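Zariņš recalls 400 batches of stone floor sealer over curing fault

Flooring supplier Zariņš has withdrawn 400 batches of its Wevolell penetrating sealer after tests showed that the product can stay tacky under the surface of polished marble and trap moisture at the joints. The recall covers one-gallon and five-gallon containers shipped to distributors since February. Smaller retail bottles come from a separate filling line and are not included.

The fault was traced to a hardener supplied by Miltex. According to the recall notice, the affected lots contained less active ingredient than the specification calls for. On dense stone the sealer forms a skin at the normal rate, but the material below it cures slowly or stays soft. Floors treated with it may look finished and still mark under furniture legs, planters and foot traffic.

Zariņš said it had received 190 complaints before the decision was made. Most concerned polished marble in entrance halls and kitchens. A smaller group involved limestone. Porous stone such as unfilled travertine appears to be less affected, although the company has not ruled it out and is asking installers to report those jobs as well.

Rūta Jankauskaitė, technical manager at Zariņš, said the problem was hard to catch with routine checks.

"Our standard release test uses a thin film on glass, and the affected lots passed it," she said. "The difference shows up when the sealer is drawn into the stone and has less contact with air. We have added a test on a honed marble tile, read at 24 hours and again at seven days."

Batch numbers are printed on the base of each container. Recalled lots begin with the letters WV and end in a number lower than 3000. Distributors have been told to set remaining stock aside and hold it for collection. Contractors can return full or part-used containers to the point of sale for credit.

For floors that have already been treated, the company advises against applying a second coat. Coating over soft material slows curing further and makes removal harder. The recommended method is to strip the surface with a pH-neutral solvent gel, rinse twice with clean water and leave the floor uncovered for 30 hours before taking a moisture reading. Acid-based cleaners should not be used on marble at any stage. Where marble meets a wood floor, the notice calls for the boards to be masked with film and tape, and for the joint to be vacuumed before the gel is applied.

Zariņš will pay for stripping and resealing where the work was done by a registered installer. Claims need a proof of purchase, the batch number and the date of application. Property owners who applied the product themselves can claim the cost of materials only. The first claims will be processed from Sat 27 April.

Vumora, which sells the same formula under its own label in several markets, has stopped shipments while its lots are tested. It has not issued a recall. A spokesperson said results were expected within two weeks and that customers with open orders would be offered a water-based substitute.

Miltex confirmed that it had supplied the hardener and said it was reviewing records from its blending plant. It declined to comment on whether other customers had received material from the same production run. 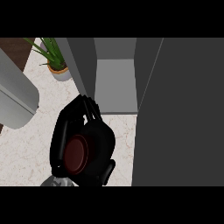

How to file a claim

Claim forms are available from distributors and from the Zariņš service desk. Installers with more than one affected site should submit a separate form for each address.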